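Portal > Research Boards > Manipulation Methods > Cup Sorting

Home Boards Members Search Log in

Print this thread E-mail this thread

Belay result on the two-cup task

Posted by girndale_lab
Members are invited to comment on the May release from the Girndale group. The Belay method scores a trial from the final camera view alone, without the arm's own records. Over 3213 trials it disagreed with our human markers in nearly 3 per cent of cases.

Posted by drevmont_reader
I am grateful for the release, but I do not accept the headline figure. A final view shows where an object is. It does not show how it came to be there. A bottle dropped from a height and a bottle placed with care would receive the same score.

Posted by girndale_lab
The point is fair, and the report states it in section 2. Belay answers one question only - which cup holds the object. A typical view is attached, with the bottle in the yellow-green cup and the coloured tape left on the table.
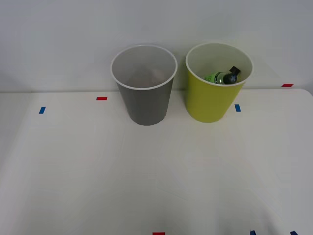
Re: Belay result on the two-cup task

Posted by stinavton_methods
Our concern is with the grey cup. Its floor shows a darker, blurred patch, and I could not say from this view what that is. How does Belay treat such a cup?

Posted by girndale_lab
Lorna Dizon, who wrote the scoring rules, advises that an unclear cup is marked "unknown" and passed to a human marker.

Posted by drevmont_reader
In that case the unknowns should be reported in the main table. I maintain my objection.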